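talk notes – "What a return really costs" – 18 min, Griscombe room, mic check 8:40

- open w/ the sweater story. keep it short!! last time ran over
- ask room: who's sent something back this month? wait for hands
- main point: free returns aren't free, the cost just moves. shipping, sorting, repacking, markdown

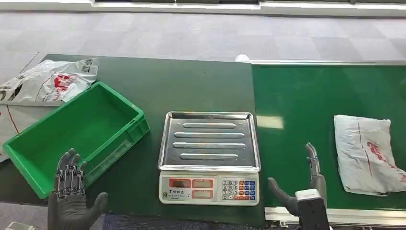

- Lomel numbers next. small shop, clothes + shoes. 3792 orders in March, 1305 came back. Let that sit a sec
- top reason = wrong size. second = "looked different online"
- Aisyah Raju's bit: she rewrote the size notes on 445 listings, plain words, "runs small in the sholders" etc. Returns on those dropped the next month. DON'T oversell, one month only
- if asked about fraud – say small part, move on, Fikri has the slide at the back 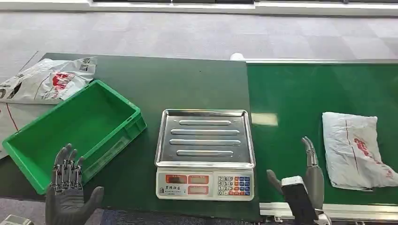 - paying for return postage. Lomel tried a small fee, complaints for a couple weeks then quiet
- Hartono went other way, free exchange but paid refund. I like this one better. say why – keeps the sale, customer still feels looked after
- skip Plultenine if past 12 min
- what to do monday-morning type stuff: read your last 50 return notes, fix the worst listing first, put the retrun rules where people can find them
- thank Fikri Subramaniam for the spreadsheet
- questions. repeat them into the mic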